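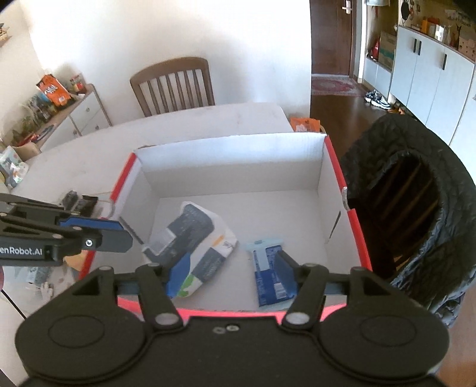 Minttu Nurmi has packed mixed boxes for nearly 300 households since she left the warehouse floor at Tornwood and started working for herself. The boxes are small, the contents rarely match, and the customers are usually families sending snacks and a toy or two to a relative in another city. She spoke with us on Nov 16, 2024, about how she fills a carton when nothing in it is the same shape.

Her starting point is the carton. She uses a folding type, printed red outside and white inside, bought flat from a supplier called Caldeira. "A white interior is useful for one thing. You can see what is on the floor of the box. In plain brown board a small dark packet disappears, and people close the lid thinking they have a gap there."

She lays flat packets first, the largest on the diagonal if it will not lie square. "If a packet is a little longer than the floor, people fold the end seal under. I don't fold seals. Turn the packet until it fits, then put a narrow one in the corner that opens up beside it."

Cutouts in the side walls need some attention. The curved notches are meant for fingers, but the board is thin around them and tends to tear. Nurmi accepts a tear up to the depth of the notch and tapes it from the inside. Anything longer and the carton goes to recycling. In April she went through a delivery of 168 cartons and set aside the ones with damage at the notch. Caldeira replaced them, she said, after two emails and a phone call.

Foil-wrapped items go in late. "Foil keeps every dent you give it. The food is fine, but the person opening the box sees a crushed wrapper and thinks the rest is crushed too." Small cartons stand on edge against a wall, where they stiffen it. Soft toys and figures fill whatever space is left near the top, with hard plastic ones kept off the foil.

Her former colleague Domingo Saavedra, still at Tornwood, disagrees with part of this. He puts the toy in first, in a corner, and builds around it. "The toy is the one item that won't change shape," he said by phone. "Fix its position and the packets will follow." Nurmi has tried his order and found it slower. She gave no figure for how much.

The work table gets less thought from most people than the box does – a mistake, in her view. Items waiting to go in should be on one side only, and paper should be kept out of the area in front of the carton. She admits that her own table does not always meet the rule.

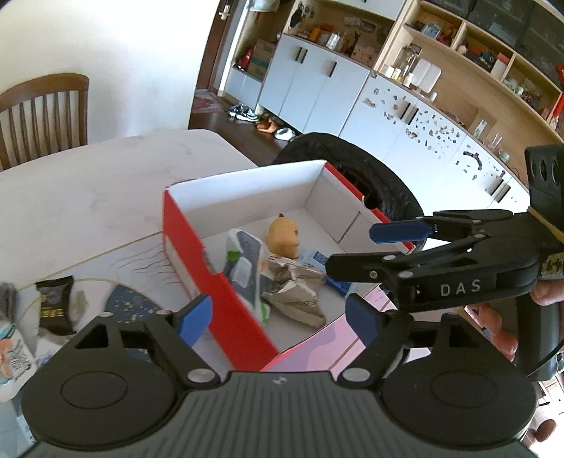

How full should a mixed box be before it is closed?

"Level with the fold line of the lid, or a finger's width under it. Press down with a flat hand. If the contents spring back, you have air in the packets and the lid will bow. Take one thing out. If nothing moves at all, check that you haven't put weight on the foil."

She does not use loose fill in a box this size. A folded cloth does the same job and the recipient can keep it. For longer trips she adds one sheet of tissue over the top layer, tucked down at the sides.

Labels go on last, on the largest outer face, clear of the notches. She keeps a written list of contents for each order and puts a copy under the lid. The lists are numbered, and the current one is 359.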